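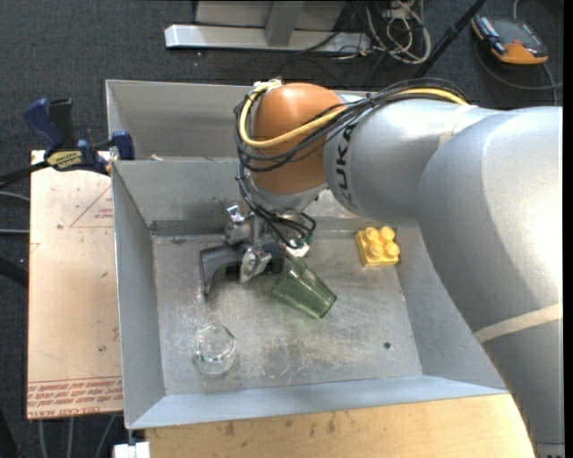 KUKA arm above a metal bin with a green tumbler, a clear glass and a toy block.

Home | Guides | FAQ | Contact
2 min read

Bin picking and household chores: FAQ

Can a robot arm clear a table yet?
In part. At Pirard we test single picks from a bin of mixed items. Known rigid shapes are routine. Full cleanup without supervision is not.

Why is glassware difficult?
Depth sensors often read through clear walls or return no value. A tumbler on its side also leaves few safe grasp points.

How many items are in the test set?
60, of which 13 are transparent.

Does the Foler planner handle stacked dishes?
No. Stacks must be separated by hand.

Is shop-floor work closer?
Yes. Parts repeat and lighting is fixed. Kitchens offer neither.

When will the next results be posted?
June. Send questions to Ravindran Salian.

19 comments | 1234 shares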